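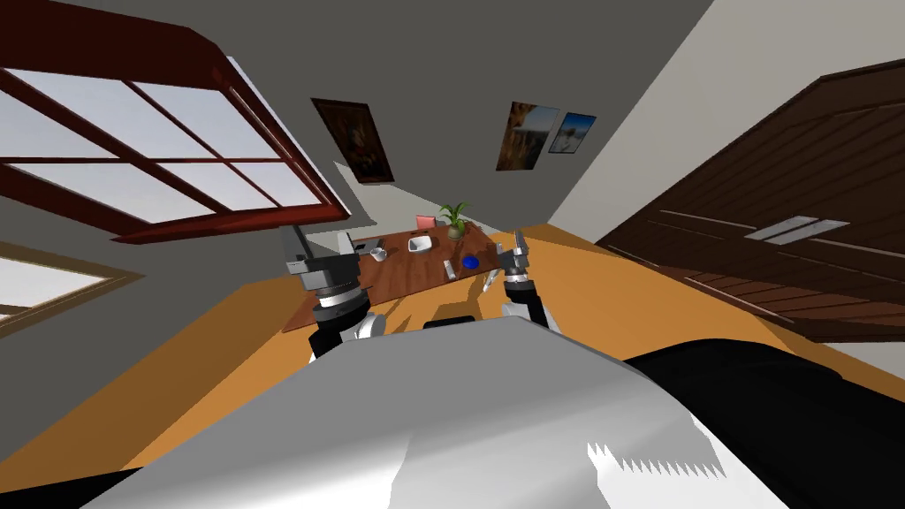
Image credit: Clustovura

19/06/2019

Went to the town hall in Flurnbridge tonight to hear why our water bills are going up again. I didn't expect much and I wasn't surprised. The hall was stuffy, the coffee was weak, and the man from Oddsson had a clicker that he kept pointing at the wrong wall.

Their story is that the new meters will save everyone money. Mine went in last June and my bill is up 40 dollars a quarter. I water two tomato plants and a fern. When I called, the woman on the phone told me the old meter had probably been reading low for years. Maybe so. Funny how the old ones never seem to have been reading high.
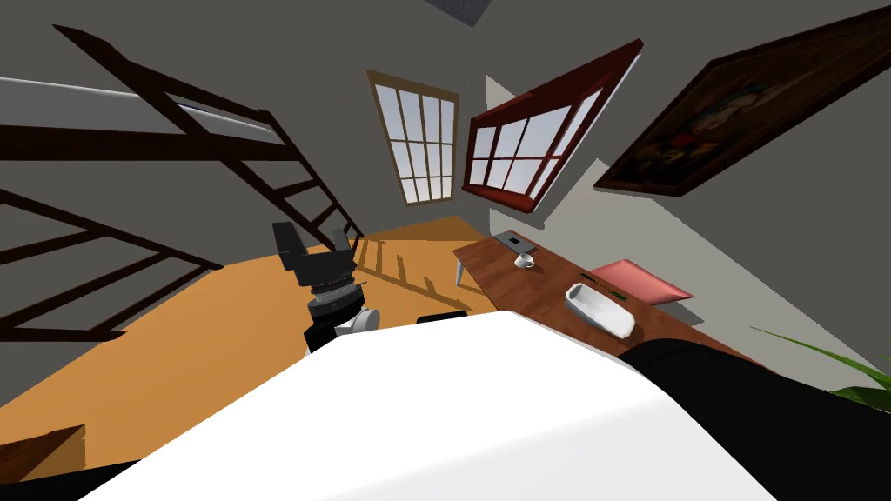 I asked whether anyone outside the company had tested them. He said they were "certified to the relevant standard." I asked which standard. He said he'd be happy to follow up by email, so I wrote my address on his sheet, and I'll put it down here too that I did, so I can check back in a month and see if anything came.

A woman in front of me wanted to know about the leak on Bulla Road, which has been running down the gutter since before Easter. He called that a separate matter. I'd have thought water pouring into the street was pretty close to the matter. She got some applause. He wrote something down, or moved his pen anyway.

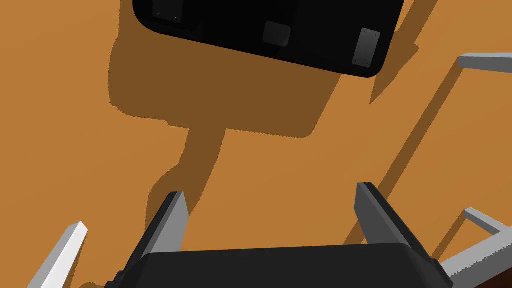 Later, at home

Dug out the old bills. I keep them in the shoebox with the car papers, and of course the one I wanted was at the bottom. The last reading on the old meter was 2426. The first page for the new one starts at 8, and I can't find a closing figure for the days in between. So either I got a little free water or they guessed. I know which one I'd bet on.

I'm going to read the dial myself every morning before breakfast and write it on the calendar. If my numbers match theirs, fine, I'll pay up and keep quiet. I want to see it first, though. The leaflet they handed out says to "trust your meter," and the back of it is an ad for a payment plan.

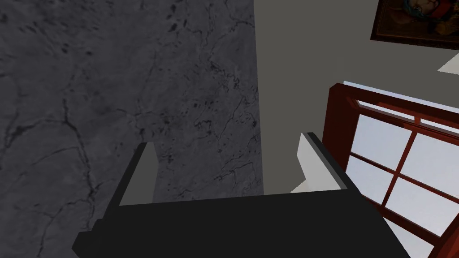 Black gripper with its fingers open, facing a wall.

Still warm out at ten. Gave the tomatoes half a can and left the fern for tomorrow. Need stamps, and a new pen for the calendar.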